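Quem somos

A Custano aluga louça e copos para festas, jantares de empresa e casamentos. Começámos com 37 caixas de copos guardadas numa garagem e hoje servimos restaurantes, quintas e associações da região a partir do armazém da Rua Dolia.

A empresa foi fundada por Naa Amoah, que ainda trata dos orçamentos e atende o telefone de manhã. Philomena Boateng é responsável pelo armazém e pela conferência das devoluções.

O catálogo tem 521 referências - a maior parte são copos, por ser o que os clientes mais pedem. Os modelos lisos e transparentes podem ser encomendados à unidade, com um mínimo de 6 por modelo. As peças da linha Kavora só saem em caixa completa.

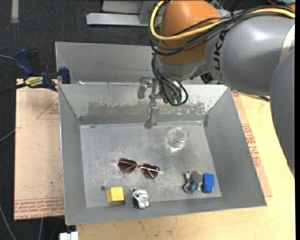 Copo de vidro transparente numa das caixas de metal cinzento.

As devoluções são conferidas peça a peça. Copos lascados ou riscados saem do aluguer e são cobrados pelo valor da tabela. O cliente não precisa de lavar a louça, basta retirar os restos e devolvê-la nas caixas em que a recebeu.

As entregas fazem-se com 2 carrinhas. Em março o armazém fecha para inventário, mas as encomendas já confirmadas são entregues normalmente. Para levantar material no local - sempre com marcação - o horário é das 9h às 17h.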